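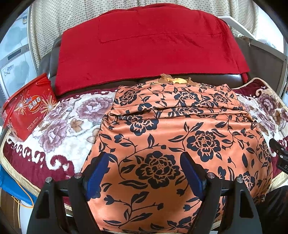
Callska's reply to the first version of this page was that satin is a cruel thing to hand any gripper, and could we please start with a tea towel. We did start with a tea towel. Every finger we own can pick up a tea towel, so it told us nothing.

How to compare two sets of finger pads on slippery cloth

What you need

One hand-held gripper with linkage fingers, one large piece of satiny fabric, a soft surface to work on and more patience than you had planned for. Our pads were the ribbed Smadi ones and the smooth Pulavis ones. A sofa with a plush blanket on it does very well as a work surface. A bare desk flatters everybody.

Step 1: Set the opening

Open the fingers fully, then close them on nothing and check that the tips meet square. If one leads the other, fix it now. A crooked pair will push the cloth along like a broom and you will blame the pads.

Step 2: Fold the far end over

Leave the near part flat and double the far part back on itself until you have a few rolled ridges. Ridges are easy to pinch. Flat satin on plush is hard, and the fingers will often bring up the blanket as well – mark that as a miss, however proud the gripper looks.

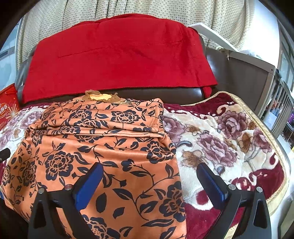
Step 3: Run the grasps

Do 41 grasps per pad set, half on ridges and half on the flat, give or take the odd one. Go in with the fingers wide and close slowly. Shake the cloth out and refold it after every 14, or the creases start doing the work for you.

Step 4: Write down the misses

Note whether the cloth slipped, bunched or never left the blanket. "Bad" is a feeling and won't sort in a spreadsheet. Gadano keeps the blank log sheet with the rest of the pad notes, last tidied in March.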